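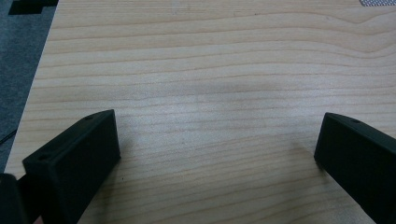 An afternoon at the Handside open day

I went along to the Handside College open day in April, mostly to see what the robotics club gets up to, and ended up staying until they were putting the chairs away. The club is run by Ailsa Lamont, who teaches electronics, and this year's project is a hand-held gripper that you carry about and squeeze, so that a robot arm can later learn from what you did with it. They call it the Purves (after somebody's street, I think!).

The fingers are chunky black blocks and open a good deal wider than I'd expected. Archie Drummond, who is in his second year, let me have a go at closing them on my own thumb, and it was gentler than it looks. He's in charge of the recordings, and so far they've got 284 that they're happy with out of 544, the rest being dropped things, mumbling over whether to start again, and one long one of Archie's sleeve.

Next came the table-laying task, my favourite by miles. You pick up a chopstick, bring it over to the place setting and put it down next to the plate. Simple enough for a person, but with two flat pads in place of fingertips a thin round stick wants to roll and swing, and I was hopeless.

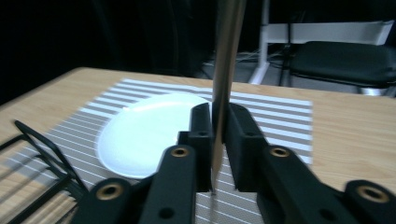 My first three tries ended with it pointing at the ceiling, more or less. Archie's advice was to grip it lower down and go slower, and on try 4 I got it onto the mat, to a very kind round of applause from a family from Vulthorpe.

They're taking it all to the Sarkard student meet next, where the arm has to do the job by itself. Ailsa reckons the plate will be fine and the chopsticks will be a nightmare. Tea was a pound, the flapjack was excellent, and if you drive, use the lower car park, as the top one fills up by two o'clock.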